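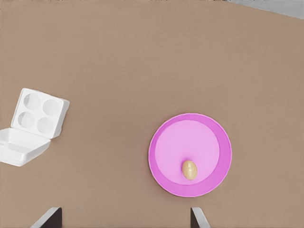

**Two arms coming to the specialty line, what happened to your people?**

**shellgame** wrote:

So I've been packing at Nerkgate for long enough that I can close a carton without looking at it. Small place, mostly eggs. The big grader handles the big orders, and the specialty stuff - four-packs, gift packs, anything the restaurants want done their way - is still hands. Mine and the rest of the day crew.

Management signed with Plomier in May for a two-arm setup on the four-pack table. Right now it only exists in simulation. They put it up on the break room TV and we all stood there with our coffee watching a cartoon version of our job. One plate, one open carton with four cups, get the egg into the carton. Then reset and do it again.

We've been told no one loses hours. We've also been told our jobs will "evolve," and I'd love to hear from anybody whose job has already evolved. What do you do all day now? Do you like it?

**gantrygoat** wrote:

Went through this at Milico (baked goods, not eggs). I was on tray loading, now I'm a cell operator, which means I clear faults, wipe grippers, swap trays and sign a sheet. My shoulders feel fantastic. I'm also bored out of my mind by 10 am.

Biggest change for us was the talking. Hand packing you stand across from somebody and you gab all shift. Now I'm by myself next to a fence. Ask where the operator station is going to be before they bolt anything down! We didn't, and mine faces a wall.

**shellgame** wrote:

Oh wow, I hadn't even thought about that. Half the reason I'm still here is the gabbing.

**tolerance_stack** wrote:

I do integration work (not for Plomier) so I'll be the unpopular one. A simulated table is where you want them making their mistakes. They can drop an egg in there over 100 times before lunch and all it costs is electricity. And if they're showing it to the crew this early, good for them, plenty of my customers hide it until the crate shows up.

Go look at what they're modeling and tell them what's wrong with it. You know things about that job that aren't in any spec.

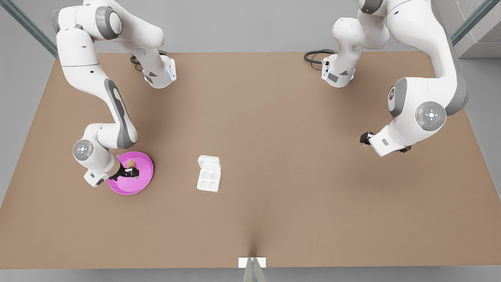

**shellgame** wrote:

OK so I did go look, I asked the Plomier guy if I could sit with him after my shift and he said sure. Very nice about it, pulled over a chair and everything. One arm does the reaching over the plate and I kept asking what the other one was for. He says they haven't settled that. Could hold the carton steady, could close the lid, could take the far side of the table.

I told him the lid is the whole job!! Anybody can put an egg in a cup. Our lids fight back when it's humid, and you feel it with your thumb before you hear it crack. He wrote that down. Then I asked what happens with a dirty one or a hairline, and he said for now every egg in there is a good egg. I laughed pretty hard at that.

**rinsecycle** wrote:

No offense to the integrator upthread, but "go tell them what's wrong with it" is free consulting. You're training the thing that takes your spot and you're doing it AFTER your shift. Did they pay you for the chair time?

**shellgame** wrote:

...no.

**rinsecycle** wrote:

Yeah. My last plant had a Rosenthal case packer come in, and the guy who taught the techs everything about our boxes got a thank-you lunch. There were 2 of us left on that line by the end. Put in for the hours. Get the job title in writing before you say another word about lids.

**tolerance_stack** wrote:

Fair point on the pay, and I agree with it. Bill them. I don't agree with staying quiet though. If the crew clams up you get a cell built by people who think every egg is a good egg, and then you're the one babysitting it for years.

**rinsecycle** wrote:

Or it never gets past the break room TV. I could live with that.

**gantrygoat** wrote:

I'm somewhere in the middle. Ours was sold to us as 97 percent uptime and the first few months we were basically hand packing around a parked robot. Nobody's hours got cut, but the rate target went up like the robot was running. So add that to your list: what's the target on the days it's down? We went to 50 trays before break and it took forever to get it walked back.

Pay did go up when I got the operator title, to be fair. Not a ton.

**shellgame** wrote:

This is all going in my notebook. So far I've got operator station location, title and pay in writing, target when it's down, and who checks for cracks.

I put in for the chair time this morning. My supervisor kind of blinked at me but she signed it, so I'm going back up tomorrow on the clock. I'm bringing a couple of real cartons, the ones with the bad lids.

**rinsecycle** wrote:

Good. Keep a copy of the slip.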